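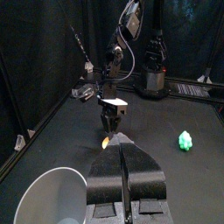 My sourdough starter turned 90 days old this week, and I am prouder of it than I probably should be. I began it back in May with rye flour and a page of notes from my old neighbor Lutz Kröger, who bakes every weekend and has never once measured his water (I measure mine, twice!). The first 2 weeks it smelled like nail polish and I nearly threw the whole jar out, but Lutz told me to keep feeding it and go for a walk – so I did, quite a lot of walks.

Now it doubles by lunchtime, and yesterday's loaf had a proper crackly crust. Next I want to try his seeded one, if I can ever read his handwriting. I think it says caraway.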